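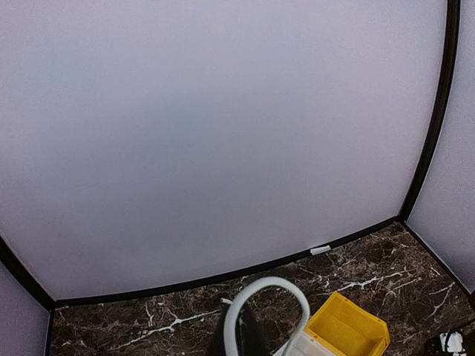 Estaño: la prima física se mantiene pese a la menor demanda de soldadura

El mercado europeo de estaño refinado cerró el periodo con primas estables para lingote de baja ley de plomo, según la nota sectorial de la consultora Brevora fechada el 2025-09-04. La disponibilidad inmediata sigue siendo limitada en los almacenes del norte, mientras que los fabricantes de pasta de soldadura han reducido el volumen de sus contratos a plazo.

Kanyarat Sriwong, analista de metales no férreos de Brevora, atribuye la rigidez de la prima a la logística y no al consumo final. «El concentrado llega con retraso a las fundiciones y el refinado sale en lotes pequeños. El comprador que necesita metal en planta paga por el plazo de entrega», indica en la nota.

La fundición Wattanapong comunicó a sus clientes una parada de mantenimiento de 13 días en el horno principal. La empresa cubrirá los compromisos firmes con existencias propias y aplazará las ventas al contado. En la parada anterior, realizada en mayo, la refinería auxiliar siguió operando con material secundario; en esta ocasión se detendrán las dos líneas.

Por el lado de la demanda, el distribuidor Brillwood señala que los pedidos de hojalata se sostienen y que la debilidad se concentra en electrónica de consumo. Sus clientes de ese segmento trabajan con inventarios para 40 días, nivel que consideran suficiente para no acudir al mercado al contado antes de la renovación de contratos. Los fabricantes de productos químicos de estaño mantienen el calendario de retiradas sin cambios.

En material secundario, Vuken ha puesto en servicio una línea de recuperación de escorias de soldadura con capacidad de 146 toneladas al mes. El producto se ofrece con un contenido máximo de plomo pactado en contrato y certificado de análisis por lote. La compañía no prevé solicitar el registro de marca en bolsa, de modo que el metal se venderá solo a consumidores directos y con descuento frente al lingote primario.

Brevora mantiene sin variación su previsión de déficit moderado para el conjunto del ejercicio. La consultora advierte de que la estimación depende de los plazos de despacho del concentrado y de la fecha efectiva de arranque del horno de Wattanapong, y la revisará cuando la fundición confirme la reanudación de las ventas al contado.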